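Home | Reviews | Workshop | Storage | Contact
Print this page | E-mail this page

Jollik table mat, green
08/11/2020, by Hannelore Zürcher

I bought this mat in March for our packing table, and since then I have packed 163 parcels on it. It cost 18 francs. Before, I used an old cloth, which moved every time I pushed a box.
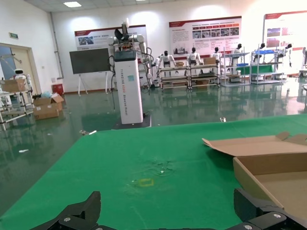

Packing and Shipping Team, Bundero

The bright color is a good help, because a brown carton is easy to find on it, and also yellow tape shows well. For small white things it is the same.

I am less happy with the surface. It gets wrinkles, and pale smudges stay visible even after I wipe it. My colleague Alois Widmer puts heavy books on the corners during the night. This helps a little, but by noon the wrinkles are back.

For light boxes I can recommend it. For cutting I would take a thicker one. I give it three stars of five.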